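Visit to the Stillow Rolling Stock Depot

Report of the Passenger Equipment Working Group
August 24, 2018

The working group accepted an invitation from Stilix to tour its overhaul depot at Stillow, where passenger cars used on the Mustbridge line are stripped, repaired and returned to traffic. The visit lasted one full day and covered the main workshop, the wheel shop, the interior fitting hall and the test track. Members had asked in particular to see how the depot handles door equipment, which has been the leading cause of delay on the line since the timetable change last October.

After a safety briefing and the issue of boots and vests, the party was taken into the main workshop. Cars enter from the east end by a traverser and are lifted on synchronized jacks so that the trucks can be rolled out from underneath. The building dates from the steam period and the roof columns are closer together than a modern designer would choose. Stilix has dealt with this by moving all heavy component work to an annex, leaving the old hall for body repairs, wiring and pipework. Two of the tracks have inspection pits over their full length, and a third is to be converted when funds allow.

Corrosion around the door pockets was visible on nearly every car in the hall. Depot staff explained that water collects behind the lower trim and cannot drain. The current repair is to cut out the affected plate, weld in a new section and drill an additional drain hole. The group was shown a finished repair and one in progress, and considered the workmanship to be good. It was less satisfied with the records. Repairs are entered on paper cards at the car and typed into the maintenance system at the end of the shift, and several cards seen by members did not state which door had been worked on.

The wheel shop followed. A new underfloor lathe was commissioned in the spring and allows wheels to be turned without removing them from the car. The older lathe has been kept for wheelsets arriving from other operators. Noise in this area was considerable, and part of the presentation had to be repeated in the corridor.

Lunch was provided in the depot canteen. Members used the interval to put questions on staffing. The depot takes on apprentices each fall and reports no difficulty in filling these places, but experienced electricians remain hard to find, and some traction work is sent out under contract.

The afternoon began with the door test rig, supplied by Stoica. A complete door set is mounted in a steel portal and cycled under load while motor current and closing force are logged. Each overhauled set must complete 100 cycles without a fault before it is released to the fitting hall. Members asked whether this was enough to reveal the intermittent faults reported by train crews. The depot replied that most such faults are found in the limit switches -- these are now replaced at every overhaul, whatever their condition -- and that a longer test would hold up the flow of work.

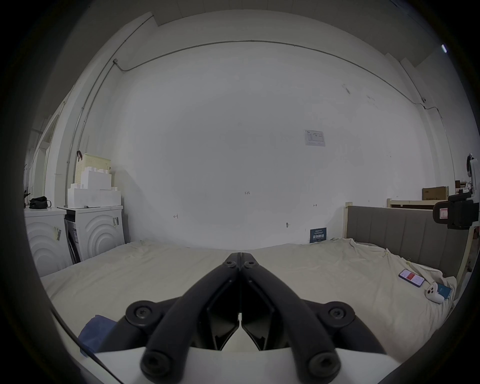 The group would nevertheless like to see a sample of door sets run for a longer period, preferably in a cold chamber, and has asked Stoica to state whether the rig can be adapted for this purpose. A reply is expected before the next meeting.

The tour ended at the test track, which runs along the northern boundary of the site. A two-car unit was made available and members rode the length of the track and back. Ride quality was good at low speed. The track is too short for full brake trials, and these continue to be carried out at night on the Mustbridge line.

Matters to be taken forward:

Completion of repair cards, with the door position to be stated in every case.
Extended testing of sample door sets.
Possible use of the third pit track for underframe cleaning.
Access to the depot's corrosion records for the oldest cars in the fleet.

The working group thanks Stilix and the staff at Stillow for their time and for the open manner in which questions were answered. Slides from the morning presentation may be requested from the secretary.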